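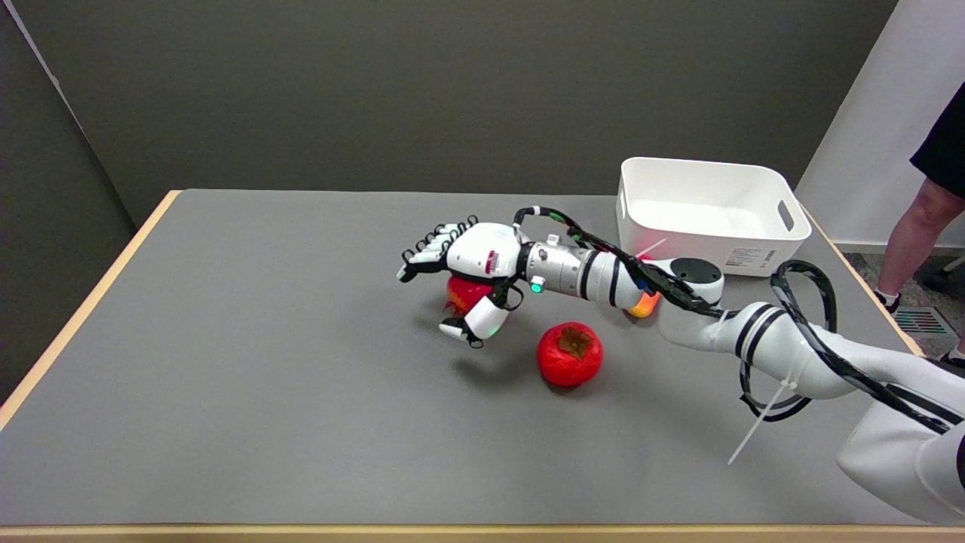
## Questions about the fruit recordings

**What counts as one example?**
One attempt at one piece of fruit, from the moment the hand starts moving until the arm is back at rest. Failed grasps count too. Mark them as failed and keep them.

**How many do we have?**
3,264 as of April, of which 237 are marked failed. Persimmons make up the largest share.

**How long is a session?**
16 attempts, then a break. Move the fruit between attempts – even a few inches is enough.

**Can I leave two persimmons close together?**
Yes. Say in the notes which one is the target.

**Does the basket have to stay in one spot?**
No. Keep it on the table and within reach of the arm.

**The arm stopped halfway. What now?**
End the recording, label it "stopped" and start a new one. Don't join the two files.

**Who do I ask for access to the Porero folder?**
Safta Sandu.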